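Curgate compares three grippers on one arm before autumn order

October 18, 2018

Curgate has finished the first part of a bench comparison of three small grippers, and expects to choose one for its sample-sorting cells before the end of the year. The tests were run at the company's workshop by Lilibeth Galang and Renato Lumanlan, using the same arm, the same controller and the same set of blocks throughout.

The grippers on trial are a two-finger electric model from Skuren, a pneumatic one from Pálfi, and a round-fingered design that Curgate's own workshop has been developing since June. All 3 were fitted to the arm with an adapter plate made in-house, so that a change from one to the next takes a few minutes and does not disturb the arm's calibration.

Each gripper was given 1,000 picks, split into runs of 50. A run was stopped if a block was dropped outside the working area or if the controller reported a fault, and was then started again from the beginning. Stopped runs were logged but do not count towards the total.

"We wanted the same job done over and over, with nothing changed except what is on the end of the arm," said Galang, who planned the tests. "The makers all publish figures, but they are measured on their own parts and their own benches. You can't lay them side by side."

The Skuren gripper had the fewest stopped runs. It was also the slowest to close, and Lumanlan said its default settings had to be changed before it would hold a small cylinder without tilting it. Once that was done it gave no further trouble. The fingers showed light wear on the inside faces at the end of the test, which the company does not think will matter in normal use.

The Pálfi gripper was the quickest by a clear margin. Its weak point was force. It closes hard or not at all, and although a regulator in the air line helped, the team could not find a single pressure that suited every shape. Star-shaped blocks were the worst for this. If a finger met a point instead of a flat side, the block turned as the gripper closed and was then set down at the wrong angle. Hearts gave the same problem, though less often.

Curgate's own gripper came between the two for speed. It had more stopped runs than the Skuren, most of them in the first two days and most of them put down to a loose cable at the wrist. The cable was clamped and the affected runs were repeated. Galang said the results after that point were close enough to Skuren's that she would not want to call it either way without more data.

The cameras caused more argument than the grippers. The team began with a single camera from Dilmont on a fixed post, looking down at the bench. It found the blocks well when the arm was parked, but the arm blocked its view during the approach, and the controller had to work from the last position it had been given. A second camera of the same type was later fixed to the wrist. This added weight and one more cable, and it meant that the first 200 picks with each gripper had to be thrown out and done again so that all the results were taken with the same equipment.

"That cost us over a week," said Lumanlan. "We should have settled the cameras first and only then started on the grippers. It's in the notes for next time."

The blocks come in several shapes and four colours, and are set out on a wooden board on top of the perforated bench plate. For the sorting task the arm has to place them in a line with matching colours together, leaving enough room between them for the fingers to come down. 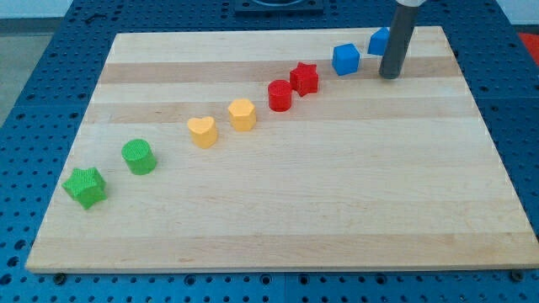 Spacing was one of the settings the team changed most. With the blocks set wide apart, all of the grippers did well and there was little to choose between them. As the gaps were made smaller, the differences began to show. The Pálfi fingers are broad and were the first to knock a neighbouring block. The Skuren fingers are thinner but open wide, and needed a slower approach in the closest layouts. The round fingers on the Curgate design did best in this part of the test, and that is the main reason work on it will go on.

No change of controller is planned. The team did try a newer one for a few days at the start, but went back to the older unit after finding that its fault messages were easier to match to what had happened on the bench. Galang said the newer controller would be looked at again when its software had been updated.

Cost has been left out of the comparison so far. The Pálfi gripper is the cheapest of the bought ones, but it needs an air supply, and two of the rooms where the sorting cells will go do not have one. The price of running a line to them is being worked out. The in-house gripper has no list price, and the workshop has been asked for an estimate based on a small batch.

The second part of the comparison will start next month with softer items, including capped tubes and small pouches — closer to what the cells will handle in daily use. The runs will be the same length as before. Lumanlan is also building a tray that puts the blocks back to their starting positions between runs, a job that was done by hand in the first part and took up a good deal of each working day.

Skuren and Pálfi have both been sent the results for their own products and have been invited to suggest changes to the settings before testing starts again. Skuren has already asked for one run to be repeated with a different finger pad, and the pads are on order.

A full set of results will be given to Curgate's purchasing department when the second part is complete. The order, when it is made, will cover the first group of cells only, with the rest to follow next year.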